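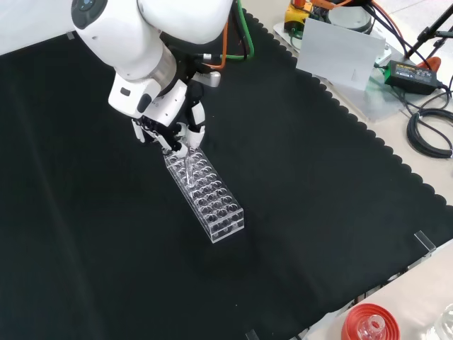 Section 7. When the hand will not let go of a tube

Of all the faults you can meet on the Hostau cell, this is the one you are most likely to see in your first month, and it is a really satisfying one to learn to clear. The hand lowers a tube into the rack, the fingers should open, and they stay shut. The panel shows "Release not confirmed" and the arm holds its position.

Glass is involved, so please read the cautions before you touch anything.

CAUTION: Do not pull the arm upwards by hand. If the tube is still gripped it will come up with the fingers, and if it is tilted in the hole it may crack.

CAUTION: Wear eye protection and cut-resistant gloves for every step below, even if the tube looks whole.

7.1 Clearing the fault

1. Press Pause on the panel. Leave the emergency stop alone unless somebody is at risk. On this model it cuts power to the finger motors, and you will need them in step 5.

2. Wait for the light on the panel to turn steady amber.

3. Look at the tube from the side, at rack height. The clear acrylic is a great help, as you can see straight through to the lower shelf. The tube should pass through the matching hole in both layers.

4. If the tube is only through the top layer, stop and go to 7.2.

5. Choose Hand > Slow Open. The thumb moves first and the other fingers follow, one at a time. Keep your own hands off the mat while this happens.

6. When all the fingers are clear of the glass, choose Arm > Lift 2 cm. Watch the tube. It should stay where it is.

7. Take the tube out, check it for chips and throw it away if you have any doubt. Then press Resume.

Note: If Slow Open stops part-way, do not keep pressing it. After 48 seconds the finger motors rest by themselves, and you can try once more. If it fails again, go to 7.3.

7.2 Tube caught on the lower shelf

This nearly always means the rack has shifted. Anel Mkhize found it on our own bench in June, when the rack had crept a few millimetres over several runs and every tube was landing on the rim of the lower hole.

1. Support the tube lightly from below the fingertips with a gloved finger and thumb.

2. Ask a second person to choose Slow Open.

3. Lift the tube away. Move the arm to Park.

4. Check that the mat is flat and its clips are tight, then set the rack back in its place and run Teach Rack again. Teach one hole at each end. It takes a little patience and it is well worth it!

7.3 If the fingers still will not open

Switch to Hold, keep people clear of the arm and call Lavanya Subramaniam on the Tratberg support desk. Have the release count ready (Menu > Hand > Counts). The finger tendons are due a check at every 1,000 releases, and a hand that is past that figure will usually need a visit.

Write the fault in the cell log before you restart, with the hole position and the tube size.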